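I had been looking forward to the open day at Bellness for months, and what a lovely afternoon it turned into! Nighat Pirzada met us at the door (with biscuits) and took us straight up to the furnished rooms, where her group studies how robots learn household chores from people showing them how.

Her newest result has to do with variety. One model learned from 4000 demonstrations in a single room, another from 4000 spread over 12 rooms, and both then had 252 tries in a room they had never met. The second did far better.

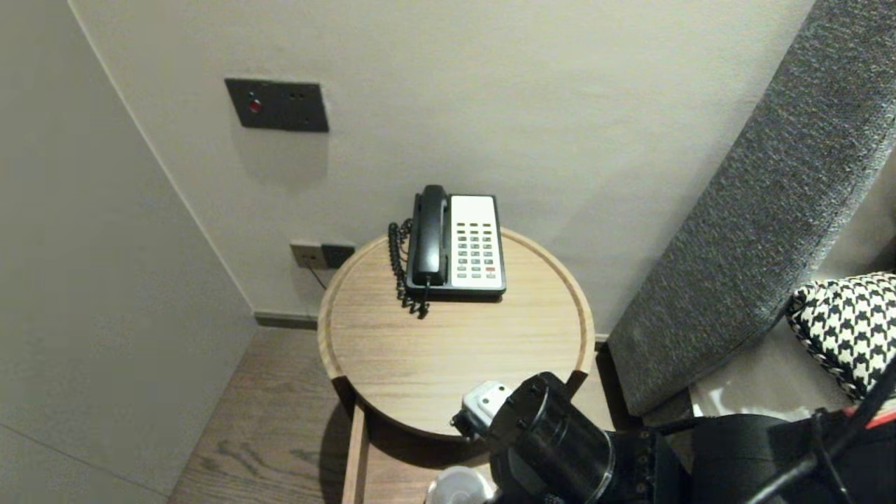
Does the model need a map of each new room? It works from camera views and arm positions alone, with no map given beforehand.

Usman Satti then let us ask whatever we liked, and I'm afraid I kept him far too long over how they decide what counts as a failed try. They hope to repeat the whole thing in December with smaller rooms, and I have already put my name down.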